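Workshop notebook, suede care bench
December, started a little after nine in the morning

Picking up from where I left off yesterday with the brushes. Tea made, window open a crack, good light. I want to get the boots properly written up this time because last time I worked from memory and Hildegard (rightly!) asked me which side I had brushed first and I had no idea.

The pair for this round is the tan ones, the high-tops with the thick sole. Britta brought them in from the mixed shelf and I was so pleased, they are exactly what I wanted to practice on. Suede with a real nap to it, a pale welt stitch to stay clear of, and enough ridges on the sole wall to hold dust for a year. If I can get a clean routine on these, the smooth leather ones will be a holiday.

Order of work as agreed with Kerstin:

Shake out, knock soles together over the bin.
Laces loosened, left in for the first pass.
Brass brush on the sole wall only. Never on the upper.
Crepe brush on the upper, heel to toe, short strokes.
Eraser block on shiny spots.
Crepe brush again, all one direction.
Laces out, wash, dry flat.
Stand the pair up, look at both together from the front.

Number eight is the one I keep forgetting and it matters most. You get one boot looking lovely and then find its partner is half a shade darker, purely from the way the nap is lying.

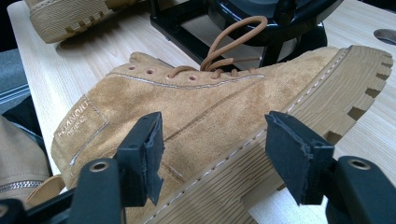 Nap direction took up most of my morning and I loved every minute of it. I had always thought of it as a finishing touch, something you do at the end to make it look nice, but it tells you a lot before you even start. With the boot on its side you can read the upper like a lawn after mowing: the subtle shading shows where it has been rubbed one way and then another. I have started to follow the seams as borders, one panel at a time. The diagonal one across the side panel is perfect for this, it gives you a place to stop and turn the brush. The patch near the heel (FUANQIU, 1992) I go round with the small brush only, well outside the stitching, so the light letters don't pick up dust.

Eyelets: wipe with a dry cotton bud, then leave alone. I tried the metal polish on an old scrap boot in the fall and it left a gray halo in the suede round every single rim. Took me an hour with the eraser to get most of it out. Never again. Volkan says there is a paste that doesn't creep, made by Tollon, and he will look for the tin.

Sole wall. I got far too absorbed in this. The horizontal ridges want the brush held along them, and the lugs want something pointed. Wooden skewer, end cut blunt. Work from the toe back. Put a strip of paper between the sole and the upper while you brush or you flick grit straight into the nap you have just laid down so nicely. I cut the strips from the roll under the bench, 30 cm each, and one strip does a boot if you slide it along.

Grit note for Edeltraud, who asked: I tried the 1000 paper on the rubber scuffs and it is too fine, it just shines them. The white eraser does it better and faster. I know you swear by the 1000 for the edges of leather soles and I am sure you're right there.

Laces. Round ones, brown. My new favorite method is the jar: lukewarm water, one drop of dish soap, lid on, shake, wait, shake again. Rinse until the water is clear. Then roll them in a towel and lay them out straight on the rack. The washing bag in the machine was fine too but it put a kink in every lace and the kinks never quite left. When relacing, start loose all the way up and tighten at the end. If you pull tight as you go, the top pair of eyelets comes out uneven and the collar sits crooked.

Break at half past eleven. Britta had made the poppy seed cake. Two pieces.

Afternoon. Moved on to the question of how a pair ought to be shown once it's finished, as this is going to be the front shelf and I have opinions. Kerstin wants both toes pointing out, flat, simple. Hildegard likes one up and one lying down so people can see the sole. I set it up a few different ways with the little red and black chair in the middle of the table, the one with the wavy back and the twisted posts. I adore that chair. It looks like it came out of a puppet theater. With a boot on either side of it you suddenly get a sense of how chunky they are, and the tan against that red is terrific.

Two things I learned from moving them about. The first is that the boot lying on its side needs its opening turned inward, toward the chair, or it looks as though it has been kicked off and left. The second is that loose laces are fine on the lying one as long as the standing one is tied. Both loose looks like a hallway, both tied looks like a shoe box.

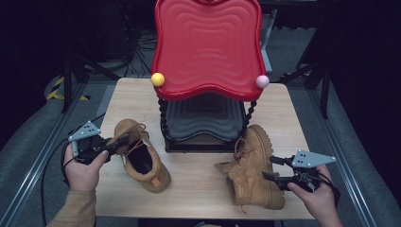 The collar is the other thing. A padded collar will slump to one side if it has been stored under something, and then the whole boot seems to lean. A twist of tissue paper pushed down the shaft sorts it, only don't overfill. I used one sheet per boot, scrunched and then opened out again so it has some spring. Leave it overnight. Cedar trees would be nicer, and Husar do a short one that might fit a high-top, but at 25 a pair I would want to borrow a set before asking for money.

Brush wear so far: the crepe brush has gone shiny along one edge, from me always holding it the same way. Roughened it on the doorstep, works like new. The brass one is shedding a bit. I found a bristle on the table and went over the bench with the magnet before remembering that brass doesn't stick. Used tape instead. Please check your sleeves if you used it today.

Spray: not yet. The Muvar can says two light coats with a gap between them, and I'd like to test it on the inside of a tongue first and look at it by daylight the next morning. Tan suede can go dark with some sprays and come back, or go dark and stay there. Volkan had one stay there.

To do:

Ask Edeltraud for the second eraser block, ours is down to a nub.
Find out if the Trison rack is free, the laces need somewhere better than the radiator.
New label for the jar so that people stop drinking near it.
Cut more paper strips.
Try the heel-to-toe stroke with the left hand, my wrist is complaining.
Hildegard to pick between her layout and Kerstin's. My vote is for hers, with the chair.

Tongue test goes on last thing before I lock up. Can is on the top shelf, cap is in my apron pocket.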